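From: list member, Skellik
To: Vetura Owners List
Date: 2022-07-09
Subject: Re: Hard water and the Orkent softener

> We moved to Skellik in the spring and the water meter reader told us
> it is the hardest in the county. Gray towels, crust on the faucets.
> The Orkent unit is 736 dollars before fitting. Is it worth it, or do
> people here just use more detergent?

We asked the same thing when we bought the house. More detergent did not help us. It left the towels stiff and we had to run an extra rinse.

Our test strip read 300 parts per million, so we went with the smaller Orkent for 379 dollars. I fitted it myself on the cold line ahead of the laundry and left the kitchen tap alone - I don't like the taste of softened water. It has been in for two years. One bag of salt lasts us most of a season.

Two things to check first. See if you have a drain within reach, as the unit flushes itself at night. And get a price for the bypass valve. Havlíček quoted us for the whole house with the valve included and it came to 2733 dollars, so we said no.

For the towels you already have, try a hot wash with washing soda and no softener. Ours took two rounds.

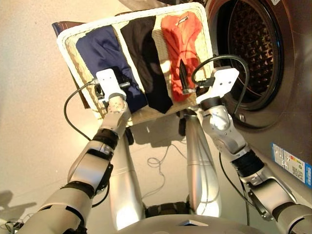 White wicker basket by the front loader, orange laundry inside.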